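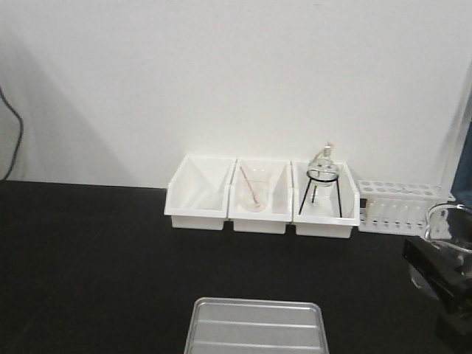 White trays on a black bench: is it worth it?

Forums > Home Lab > Storage and Benches

Started by kkocsis, December, 9:14 pm

kkocsis: I'm sorting glassware into white plastic bins along the back of the table, one job per bin. The middle one has a beaker with its rod in it, the next has the round-bottomed flask on its black stand, and the tube rack goes on the end. My trouble is the left bin. Clear glass lying down in a white tray is very hard to see. Would you line it or change the bin?

narura_bench: Line it. Dark shelf liner, cut to fit the bottom. I paid $2 for a piece that did four trays.

O. Pramanik: I'd take the flask out of the bin. A stand with legs that thin should be on the flat table where you can check it's level. You're also lifting it over a rim every time you use it.

kkocsis: The floor of the bin is flat. I like having something under the flask if it leaks.

O. Pramanik: Then use a lower tray. It's the height of the side I don't like.

hallgr78: Disagree with Obaidul. I've kept mine in deep bins for years and never tipped one. I would move the rod, though. Leaning in a beaker like that, it gets caught by a sleeve. Lay it flat in the tray.

narura_bench: If you lay it flat you're back to not seeing it.

hallgr78: His has some pink to it. It would show up fine.

kkocsis: Going with the liner for the left bin. Rod stays put for now. Does anyone label the fronts?

O. Pramanik: Masking tape and a marker. Replace it when it gets dirty.

453 views

We use cookies to keep you signed in. Accept | Settings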